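4.2 Reaching into the case

So we had a policy (we call it Orken) that did great on loose boards and fell apart the moment we put the board back inside a tower. My hunch was that the walls were to blame, and I wanted a test that would tell us. We ran 142 trials with the case lying on its side and the panel off, using the same two-finger gripper as in Section 3, and we only asked for one thing: get the tips to a target on the motherboard and stop. The setup is in Figure 3. 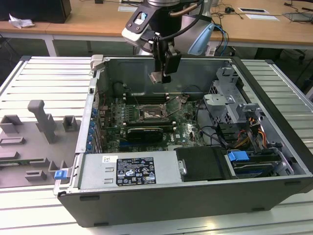

Figure 3. The gripper over the upper part of the motherboard, with the CPU socket lever raised.

One of our reviewers asked whether a plain scripted approach would do just as well, given that the case stays put. Fair question! We went back and wrote one, and it's fine for targets out in the open. Near the drive cage it needed a hand-picked waypoint for every single target, and I got tired of that pretty fast.

Orken needed none, though it did need around 50 extra demonstrations with the walls in place before it quit clipping the rim. We also tried pretraining on the Skidport set (574 episodes, all loose boards), and I really expected that to help more than it did. Memory slots are still our worst target, and we get back to those in 4.3.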